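Ticket 433: arm stops partway through the table reset
Opened by: Liesl Aigner
Bench: Saltirdale shared workshop, white table
Status: open

The arm build is so close! It runs the pick list nicely up to the fourth item, then quits with "path timeout 2000 ms" and just hangs there. I've restarted the Itden controller twice and get the same thing each time. Log attached, the interesting part starts at line 142.

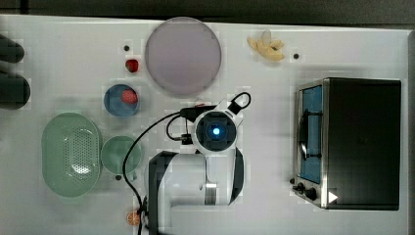 Speed is at 20 percent, and going slower doesn't help. The Wieser power supply holds steady under load, so I've crossed that off.

Emil Zwahlen replied:
Love this project. Please try these in order and post what you get.

1. Reseat the wrist connector and check that the cable has slack through a full turn.
2. Home the arm, then run the ketchup move by itself, bowl to table.

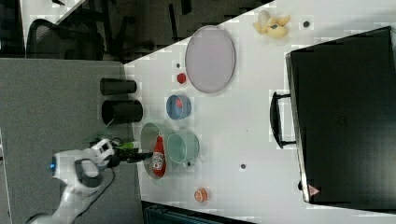
3. Load the older Ternau planner file and run the whole list again.

Liesl Aigner replied:
Steps 1 and 2 done, and the single move went through with no timeout! Step 3 got further than ever, then gave me the same error on the mug.

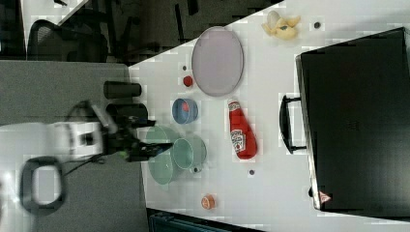 My hunch now is the approach angle. The gripper comes at the mug from the left, over the table edge, and the handle points away toward the near side, so I'd like to try a grasp on the rim. Emil, can you send me the rim grasp settings? I'm in until 9 p.m. and dying to try them.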